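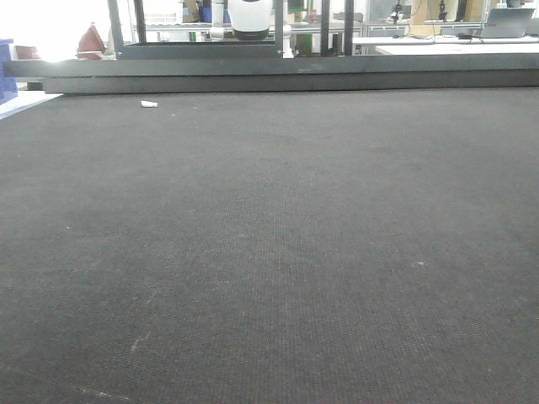

A Quieter, Kinder Bench: Covering and Tidying the Shared Work Surface in Room 2405

Dougal Galbraith and Dougal Halliday
Bullby College, Bataineh Building
Handed in Feb 28, 2021

Where the project came from

Anyone who worked in Room 2405 last year will remember the sound of it. The benches are steel, the room is bright and hard on all sides, and every time a small part was put down it landed with a clack you could hear from the hallway. Parts also slid. You would set something where you wanted it, lean on the bench to reach for something else, and find your part had wandered off toward the edge. The two of us spent most of July in there on summer hours, and I think we complained about the bench every single day, so when the time came to pick a project for the Everyday Workspaces course we didn't have to look very far.

Our plan was modest. We wanted to choose a soft covering for the big red bench, fit it properly, live with it for four weeks and write down what happened. The second half of the plan, which we added after our first meeting with the course staff, was to sort out the things that had collected on the bench and agree on where they should go. That half took more of our time than the first, and a good deal more of our patience.

What we wanted from a covering

Before buying anything we asked the other people who use the room what bothered them. Most of the answers were about noise and glare. A bare pale bench under those lights is tiring to look at after an hour, and several people said they lost small bright parts against it. One person asked for something that wouldn't hurt her elbows, which we hadn't thought of at all and were very glad to write down.

We looked at two products. The first was a smooth rubber sheet from Prokia, which is sold for tool drawers. It was easy to wipe and it was quiet, but the sample had a shine to it and it picked up every fingerprint. The second was a low, ribbed, charcoal-gray carpet from Ondevis. It had a dull surface, it felt pleasant under the arms, and it had enough grip to hold a part still when the bench was bumped. We both liked it straight away, and then spent two evenings trying to talk ourselves out of it in case we were being hasty. We weren't able to, and we ordered the carpet.

Fitting it

The carpet came on a roll and wanted very much to stay that way. We laid it face down overnight with books along both ends, and even so the first corner sprang up as soon as we let go of it. If we did this again we would give it two nights.

Cutting was slower than we expected. A bench looks like a plain rectangle until you try to cover one, and then you start to notice the fittings and bolts along the edge, and how the cover has to stop short of the rail if it's going to lie flat. We made a template out of newspaper first, taped together, and trimmed that until we were happy. Dougal H. did the cutting and I held the straightedge, and we traded places only once, after which we agreed not to trade again. We left the edges unglued so that the whole piece can be lifted and shaken out.

How we tried it out

We kept the tests simple enough that a person could repeat them on a lunch break. The main one was a nudge test. You set a small object down on the surface, bump the bench leg with the side of your shoe, and see whether the object has moved from a chalk mark. We did this with a plain red cube, a steel nut and a pencil, first on the bare top and then on the carpet. The cube was the favorite by far. Its color stands out beautifully against the dark gray, and its straight sides make it very clear when it has turned even a little.

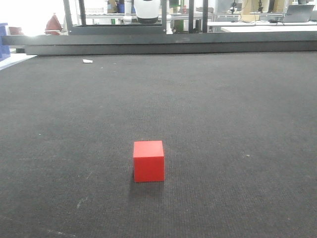 On the bare top the cube shifted on nearly every bump. On the carpet it stayed put each time except when I kicked rather harder than the method calls for (my co-author has asked me to record this). The nut behaved the same way. The pencil still rolled if you pushed it along the ribs, but it stopped quickly, and across the ribs it hardly went anywhere.

We also did a set-down test for noise, with one of us sitting at the far side of the room facing the wall and raising a hand whenever a part was heard landing. For this we used a bag of hardware weighing 900 grams. It isn't a very scientific test and we know it. Still, the difference was plain enough that we felt comfortable reporting it, and the people at the next bench thanked us without being asked.

What the carpet does badly

It shows lint. I had assumed a speckled weave would hide dust, and it hides some, but pale bits of fluff sit on the surface and catch the light, and little white scraps stay wherever they land until a person picks them up. On the bare steel you could sweep everything off with your sleeve. On the carpet you have to go back with a brush, and a soft brush just moves the fluff from one place to another. The stiff one from the supply closet works much better.

It also marks. There are faint whitish scuffs toward the left, with a thin light streak running at a slant. We tried a damp cloth and then a pencil eraser on a spare offcut we had scuffed on purpose, and the eraser did a little better. We haven't tried anything stronger and would rather not, as we can't see the color coming back if a cleaner takes it out.

The things on the bench

This was the part of the project with feelings in it. Over the years the bench had become the place where things were put down "for now," and everybody had something there they didn't want to give up. We started by taking it all off, which felt wonderful, and then had to face the question of what went back on.

The rule we settled on was that anything staying on the bench should be used on the bench, and should sit toward an end where it leaves the middle free. The gray plastic crate with TECH on its front earned its place easily. It is sturdy, its ribbed sides make it easy to grip, and it can be picked up whole when the carpet needs shaking out. The silver metal container stayed too, next to the crate. The black cloth gave us more trouble. Folded up, it took a surprising amount of room and always looked like it was waiting to be put away, so we tried draping it over the far end of the bench, where it hangs down and takes up very little of the working space. We were only going to do that for a day — it has been there ever since.

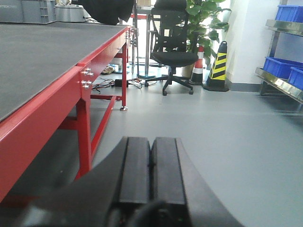
The bench itself

We made no changes to the bench, but we did look it over while it was clear, and we came away fond of it. The frame is bright red and solidly put together, with a thick leg, a lower crossbar and a tidy group of silver bolts just under the tabletop. The leveling feet are worth knowing about. Before we turned ours, the bench had a slight rock to it, and we believe some of the wandering parts people complained about were really down to that. Anyone repeating our nudge test should check the feet first, and we wish we had done so before our first set of bumps, which we threw out and did over.

Keeping it tidy

We wrote a short routine and taped it inside the supply closet door. It says to brush toward yourself, to pick up scraps by hand before brushing, and to put the crate back at the end and leave the middle open. We had a longer version to begin with, and people read the first line and stopped.

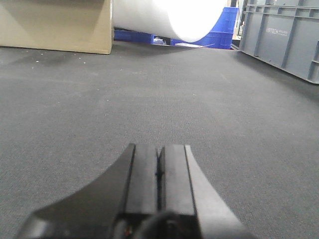 The routine has held up better than I expected in the middle of the week and worse just before deadlines, when things creep inward again from the ends. We thought about marking the storage area with tape, and tried a strip on an offcut, but it lifted at the corners by the next morning and left a sticky line that gathered fluff. A stitched line would probably last. Neither of us can sew well enough to try it, though Dougal H. has an aunt who might be persuaded.

What we would do next

We'd like to try the same carpet on a second bench with the ribs running the other way, to see whether pencils behave any better. We would also like to bind the front edge, where the weave may start to fray from people leaning on it. The leftover carpet is rolled up and labeled in the supply closet, and the newspaper template is folded inside it, so whoever takes this on won't have to measure from scratch. Please leave it face down overnight before you cut.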